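Teaching by Hand: Your Questions

Do I need to know how to code?

Nope! If you can move your own arm, you can teach ours. You either hold the arm and guide it through the job (hand guiding), or you sit at the Kelemen desk and steer it by remote. Most people get the feel of it in 10 minutes.

Which way should I start with?

Hand guiding, if it's your first visit. You feel the weight of the arm and learn where the elbow likes to go. Remote control is great fun too, but your first few grabs will miss, and that's fine. 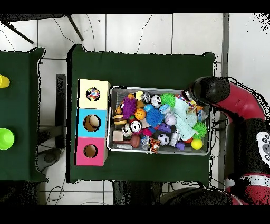 How many times do I have to show it the same thing?

For a simple pick and place we ask for 30 good runs. Sorting jobs need more, and 100 is a nice goal. Please mix things up between runs! With a full tray like this one, go for a spiky ball first, then the soccer ball, then the hamburger, and don't always come in from the same corner. Soft stuff such as the green cloth deserves runs of its own, as the grip is so different.

What if I drop something?

Keep going and pick it up again, if the arm can reach it. Menaka Haque, who looks after our recordings, loves a good recovery. Only press stop if the arm bumps the table.

Can kids try?

Yes, from age 7, with a grown-up beside them.

Where do my runs go?

Into the Iltent library, under whatever nickname you pick. Tímea Csizmadia posts the new batch every July.

Page updated 2/13/23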